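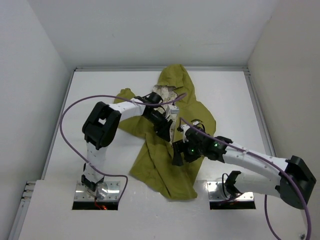 Slide 1. Two arms, one hooded jacket.

Morning. I work on the planner at Stirnelex, in the Bristberg office. Washington Paiva wrote the perception half, so any hard questions about cameras go to him. (Pause. He will wave.)

Why a jacket? A planner likes things that keep their shape. A jacket has no pose worth the name. We spent most of February pretending it did, and the code for that is still in the repo under "legacy", where it can think about what it did.

Next: the wrist view. The zip is where the overhead camera gives up and the wrist camera takes over.
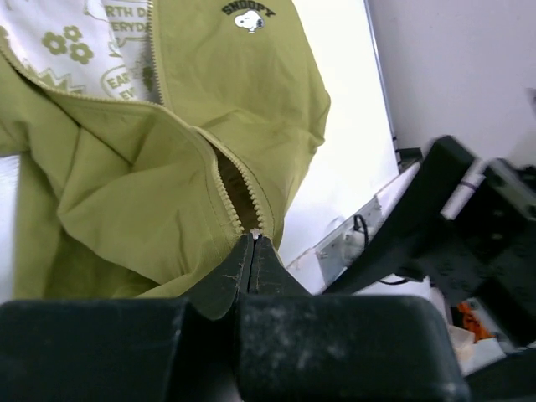
So the handover matters more than either model. Arruda, our scheduler, lets one arm hold its goal while the other replans. Each plan gets 2000 samples. We tried 4000 and got the same path, later.

Mention the cable term here. Every candidate elbow move is charged for dragging its cable about — a dull line of code, and my favourite. Don't show the maths. I showed it on Friday at the rehearsal and lost the front row.

Then Trandetti, the replay tool. It lines up both arms' joint logs with the video, so you can argue with the timestamps instead of with each other. 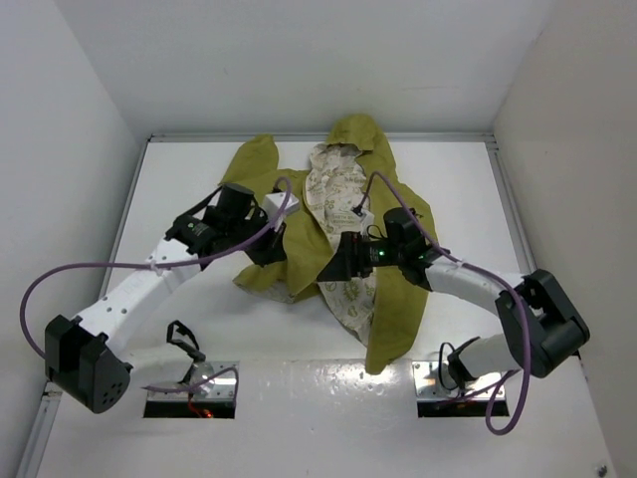 Page 2

Leave this one up during questions. If asked about the lining: yes, print confuses the segmenter, and small lettering looks a lot like an edge to it. If asked about trousers, look at Washington.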